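Skin-Changers and the Borrowed Hide: A Comparison of Two Skoltside Tale Groups

Student project report, Department of Folklore and Comparative Literature
Submitted in partial fulfillment of the requirements of the second-year project course

1. Purpose of the project

This report compares two groups of oral tales in which a human being takes on the body of an animal by putting on its skin. The first group was collected in the coastal parishes of Skoltside and concerns seals. The second was collected inland, in the Flurkum valley, and concerns bears. Both groups have been treated in earlier coursework as versions of a single tale. The project set out to test that view by examining who owns the skin, how long it may be worn, and what happens when it is lost.

2. Material

The material consists of 47 tale records held in the Illel Archive, a collection of more than 4,000 handwritten sheets. Of the records consulted, 36 were complete enough to be used in the comparison. The remainder broke off before the skin was removed or gave only a summary by the collector. Records were read in the archive's typed transcripts and checked against the handwritten sheets where a word was in doubt.
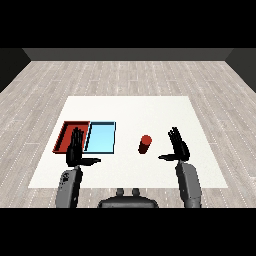 The transcripts normalize spelling but keep dialect words. One of these, the Flurkum term for the hide, can also mean a debt or a thing on loan. The transcripts translate it as "coat" throughout. This report uses "hide" for the bear tales and "skin" for the seal tales in order to keep the two apart.

3. Method

Each record was entered on a form listing the wearer, the source of the skin, the time limit, the person who discovers the change, and the ending. The form was adapted from the one in the Chantharasri handbook, which was assigned in the first term. Two headings were added during the work: whether the wearer can speak while changed, and whether any mark remains on the body afterward. Records entered before these headings were added were read a second time.

4. Findings

4.1 Ownership. In the seal tales the skin belongs to the wearer from birth. It is hidden by a husband or a brother-in-law, usually in a meal chest or under the roof beam, and the tale ends soon after it is recovered. In the bear tales the hide belongs to someone else. It is found hanging in a hut, taken without leave, and must be returned before the first snow.

4.2 Time limit. A fixed limit is the rule in Flurkum and rare in Skoltside. Where a limit appears in the seal tales, it is tied to the tide and not to a count of days.
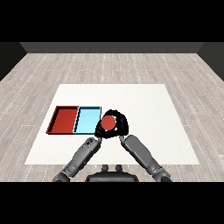
Figure 2. Simulated room with a white rectangular surface on a plank floor.

4.3 Speech and marks. The seal wife speaks freely on land but is silent in the water. The bear wearer loses speech at once, and in several records he is recognized only by a ring or a scar. After the hide is burned or returned, a patch of fur remains on the wrist. No seal tale in the sample contains this detail.

5. Discussion

The differences in ownership are consistent enough that the two groups should be listed separately. The seal tales deal with a marriage and its end. The bear tales deal with theft and repayment, and the dialect word for the hide supports this reading. Shared features, such as the hut at the edge of settled land, are common in the region and do not by themselves show a common origin.

The sample has limits. Most Flurkum records come from a single parish, and the collectors seldom noted who else was present at the telling.

6. Further work

The incomplete records should be compared with the collectors' notebooks, which were being rebound in March and could not be consulted. The question of the burned hide, which appears late in the Flurkum material, also requires separate study.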